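Brollside Allotment Association
Minutes of the general meeting, June 2022

Chair: Seon-mi Sung. Present: 34 members, and a spaniel with no voting rights.

1. Minutes of the April meeting
Agreed, after the word "shouting" was changed to "discussion" in two places.

2. Water
The bill came to £3,756. The chair asked whether anyone had left a tap running since the last meeting. There was a period of quiet study of shoes. Hosepipes are now limited to evenings. Mr Garrido wished it recorded that he has only ever used a can. It is so recorded, for the third time.

3. Cold frames
The grant of £3,000 must be spent on something that can be photographed, and cold frames won the vote over a composting toilet by a margin the toilet party called narrow. Frames may be metal or timber. Old windows are still banned, whatever Plot 12 has been told. 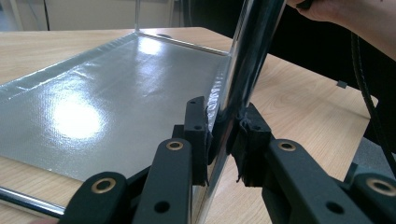
A corner upright on the table.

Members asked if the frames would stand up to the wind on the top plots. The chair said nothing stands up to the wind on the top plots, including the shed. Pegs will be bought.

It was asked whether film was as good as glass. Opinion was divided by age. Film is cheaper, and the slugs have expressed no preference. Orders to the chair in writing, please, and not on the back of a seed packet.
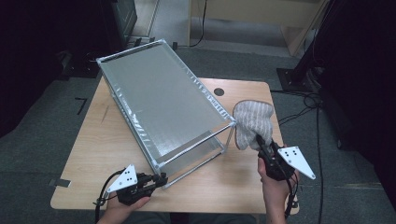 4. The Lanau path
Still a bog. Prirano have quoted for gravel and the quote was read aloud, twice, at the request of those who thought they had misheard. Deferred.

5. Summer show
Entry fee stays at 100 pence, as some members refuse to call it a pound. Marrows will be weighed without their stalks. Last year's result stands and will not be reopened.

6. Any other business
The missing wheelbarrow is still missing. Plot 9 has a very similar one.

Meeting closed when the biscuits ran out.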